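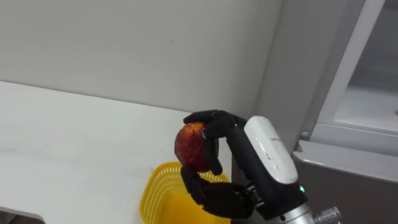
Olholm halts kitchen arm trials after hand fails to release on stop command

Storage test will not resume until grip firmware is replaced

Olholm has suspended trials of its Skasach kitchen arm after a fault in which the hand kept its grip for 43 seconds following an operator stop. No one was injured. The company reported the fault in a notice to its test partners in December.

The Skasach system pairs an arm with a multi-fingered hand and is being evaluated on household storage tasks, among them moving fruit between a refrigerator and a basket on a table. According to the notice, the fault came on cycle 176 of a planned 2,000. The operator pressed stop during a transfer. The arm halted as designed. The hand, which is supposed to drop to a low holding force within one second of a stop, instead stayed at full closing force until power was cut at the wall.

The fruit was crushed. Olholm lists no other damage.

Logs pulled from the hand controller show that the stop message arrived but was placed in a queue behind a thumb recalibration routine. That routine had started by itself after the thumb position sensor reported a value outside its range. With the routine waiting on a sensor reading that never came, the queue did not clear. The arm runs on a separate controller and was not affected.
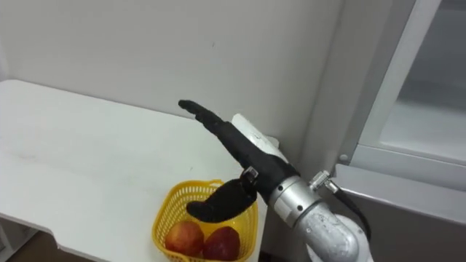
Bezerra, the supplier of the hand, has confirmed the finding and says the recalibration routine was meant to run only at startup. A change made in the previous firmware release allowed it to run at any time. The supplier is now preparing a version in which a stop message bypasses the queue entirely -- the arrangement used in its older two-finger grippers.

The sensor itself is still being examined. Bezerra has asked for the return of all 40 hands shipped with the same thumb assembly. Early checks point to a connector that can work loose under repeated sideways load, though the supplier has not ruled out a fault in the cable.

Olholm's notice also faults its own procedure. The pre-trial checklist called for a stop test with the hand open and empty. It did not call for one with an object in the grip, and a failure to release would not have shown up in the test as written. The revised checklist adds a loaded stop test at the beginning of each shift and after any controller restart.

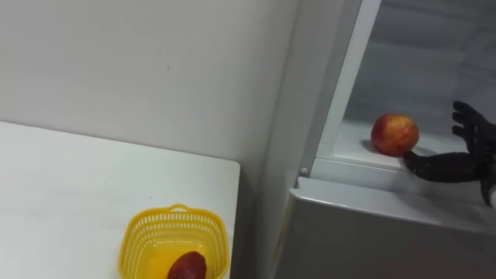 Partners that have a Skasach unit on site are told to leave the hand unpowered. The arm may be run without it for reach and path checks, provided the work area is kept clear. Units on firmware older than the affected release may stay in service, but only with a hardwired cutoff within reach of the operator.

Storia, which was due to begin its own trial of the system next, has put back its start. The company said it would wait for the new firmware and for a repeat of the full cycle count from zero.

Olholm has given no date for a restart. The cycles completed before the fault will not count toward the trial total.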